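Last updated: October
Reading time: 2 minutes

Zsófia Dudás has lost four umbrellas, a good coat and one left boot on the Clulcombe bus line. The boot is the only thing she ever got back. Six years ago she took over the lost property room at the Clulcombe depot, and she still thinks about the coat.

"It was green," she says. "I look for it every time a bag comes in, which is silly, I know."

The room is at the back of the depot, past the drivers' kitchen. It opens at 7:30 in the morning and closes at two. Last year it took in 1,890 items, and 710 of them went home with their owners. Dudás would like that second number to be higher. Phones do well, she says, and so do wallets. Gloves almost never get claimed, even expensive ones.

"People don't think a glove is worth the trip," she says. "Then they go out and buy a new pair for more than the bus fare."

Backpacks are in between. Most people want them back, but many describe them so loosely that she can't tell which one they mean. Black is the most common color by a long way. A caller who says "black, with a zipper" gets asked what is in the pockets, what is on the zipper pull, and whether anything is torn or stained.
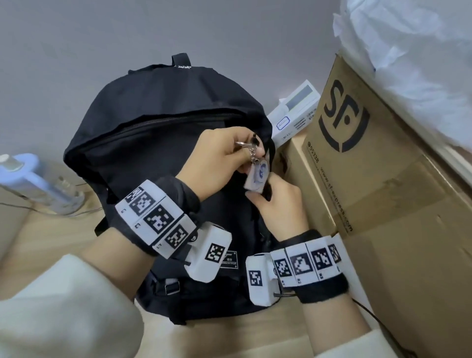 She writes the answers on a card before she goes to the shelf. If she looked at the bag first, she says, she would end up helping the caller guess. Twice she has had two people ask for the same bag on the same day, and the cards settled it both times.

Items are kept for 90 days. After that, clothing goes to a charity shop and anything with personal papers in it is handled separately. Food is thrown out the same afternoon. She once opened a cooler on a Tuesday that had been riding around since the weekend, and she does not want to discuss it further.

Kristóf Deák drives the 362 and brings her more than any other driver. He checks under the seats at the end of each run, including the back row, where things slide when the bus goes up the hill.

"It takes me two minutes," Deák says. "I'd want someone to do it for me."

Asked what passengers could do to help, Dudás keeps it short. Put a phone number inside the bag, on paper. Call the same day. Know which direction you were going.

She has her own number inside her coat now, on a piece of tape under the collar. The new coat is gray. She bought it on sale and has never liked it as much.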